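Two years of living with a pressurized stairwell

9 April 2020

I've been promising this post for a while, mostly to the three people who emailed me after I complained about our stair doors last winter. I finally have the time to sit down and write it, so pour yourself something.

Quick background if you're new. I live on a high floor of Keltberg, which is a residential tower with 58 stories and a lobby that smells like a new car. I'm not an engineer. I used to draw shop drawings for a glazing company, and I can read a set of plans well enough to be annoying at parties. When the building opened up its plan binder to owners I went down and read the whole fire section over two evenings, and I loved it. My tea went cold both nights.

So, the stairs. We have two of them, and when the alarm goes, big fans start up and push outside air into the stairwells. The idea is simple enough: if the air pressure in the stair is a bit higher than in the hallway, smoke has a hard time getting in when somebody opens a door. You walk down in clean air. Lovely.

What I hadn't thought about, until our first drill, is what that does to the doors.

The door problem

Our stair doors swing into the stair. With the fans running, you're pushing the door against all that air, plus the closer, which is a strong one to begin with. I'm a medium-sized person with decent shoulders and I had to lean on it. My downstairs neighbor has had a hip replaced and she couldn't get it open at all. She stood there until a teenager came along and threw himself at it (he was thrilled).

I wrote to management that same night. To their credit they didn't brush me off. They had the fan contractor, Vultham, come out and take readings on every floor with a little gauge hooked on the door handle. Ours was over the limit, and so were most of the floors near the fans. The lower floors were fine, and one of them was so weak that the door barely closed. Same stair, same fans!

This is apparently the classic headache in a tall building. You've got one long shaft, and the air doesn't spread itself evenly just because you'd like it to. Cold weather makes it worse — warm air inside the building wants to rise, and in January the whole tower is acting like a chimney. A setting that works fine in spring can be miserable in winter. Our system had been tested once, before handover, in mild weather, with half the hallway ceilings still open. I found that date in the binder and may have said a word out loud.

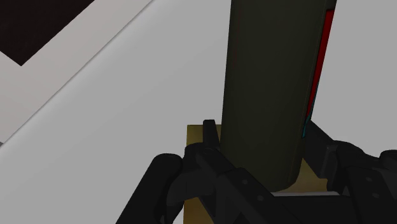 What they changed

The fix came in pieces over several months.

First they went around and adjusted every closer. That's the cheap part, and it helped more than I expected. A closer only needs enough muscle to latch the door, and ours had been cranked up at the factory or by whoever hung them.

Next came the relief dampers at the top of each stair. Those are louvers that open up and dump air outside when the pressure gets too high. Ours were installed, wired and then never set properly, so they sat shut the whole time. Vultham reset them and then came back to check them again on a properly freezing morning, at my request. I brought donuts.

The last piece was the fan controls. The old setup had two speeds, off and hurricane. Now there are pressure sensors at several levels, made by a company called Nnaji, and the fans speed up and slow down depending on how many doors are open. You can hear it if you stand in there during a test. Somebody opens a door on a low floor and the whole stair takes a breath.

The bill was not small. It got split across nearly 300 units, and there was plenty of grumbling in the elevator about it. I grumbled too, a little, and I'm the one who started it.

How it works now

At the most recent drill I opened our door with one hand while holding my keys and a water bottle in the other. My neighbor got hers open by herself on the first push. She told me it still feels heavier than a normal door, and she's right, but it's a door again.

If you live in a tall building and want to look into this, ask when the stair fans were last tested with the doors measured, and ask what the weather was that day. Ask to see the actual numbers per floor. And go to the drill, please, even if it means walking down in your slippers.

Next time I want to write about Clanen, the building across the street, where they're putting a refuge floor halfway up. I've been watching it from my kitchen window for weeks and I have a lot of questions about the louvers.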